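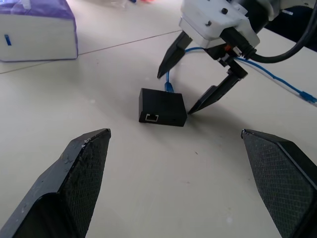
the adapter, blue cable in the back, front port still open

rstanciu_48
ok so cleaning up the desk network before I move the printer in here. Little black box, ethernet on both ends. Blue cable goes to the Pedeck switch on the shelf. Cannot remember if this is the PoE injector or just a plain adapter, no label on top that I can find. There's a tiny round hole on the front near the right end, LED maybe? or reset. Dont want to poke it. Anyone have one of these

tullance_fan
LED. Reset holes are usually smaller and have text by them

kipmf
not always. My Renmont had a reset exactly there, same side as the port, zero text. Poked it thinking nothing would happen and lost the whole config. Check before you plug anything in

tullance_fan
Renmont is a router tho. This is an adapter, what config would it even have

kipmf
some do. Mine had a login page. Flip it over, whats on the sticker

rstanciu_48
sticker is half rubbed off. I can read "48" and then what might be a V. Rest is gone

havlicek_st
48V = PoE injector, done. Do not plug the printer into the powered side

tullance_fan
or its the input rating and it's a splitter. You'd need the whole line. And a decent injector wont push power to something that doesnt ask for it anyway

havlicek_st
a decent one. Passive ones push it regardless, cooked a camera that way

kipmf
agree w/ havlicek, treat it as live til you know. Also swap that cable if the boot is the soft see-thru kind, mine went stiff and the clip under it stopped clicking. Bought a bag of 20 plain ones, never looked back

rstanciu_48
cable is fine lol, clicks ok. 8 ft, long enough to reach the shelf

tullance_fan
leave the cable. Put a tester on the open port, cheap one will do

rstanciu_48
borrowing one from work tmrw. If it's PoE the box goes up on the shelf by the switch and I run a plain line to the printer. Either way it's getting a label this time

kipmf
label both ends of the cable too - masking tape and a sharpie

- Kipchumba

rstanciu_48
will do, thx all. Will post what the tester says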